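Sunday at the Lefèvre open house

Hall 2 - Dremach's assembly kit
I went straight for the Dremach stand, booth 17, and got there before the coffee did! The kit puts colored blocks into a slotted red board, and I could have watched it all morning.

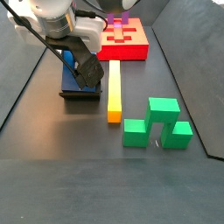
Stititz wrote under my first post that the arm matters less than the software, and that anyone buying should ask about updates first. Fair point - I asked, and got a brochure.

They had the purple piece on the board and the gripper over by the blue one.

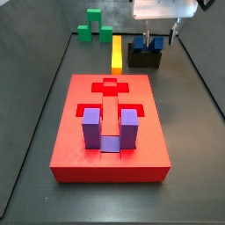

Hall 3 - Evosside
Rentals only, 19 days minimum. I took a card.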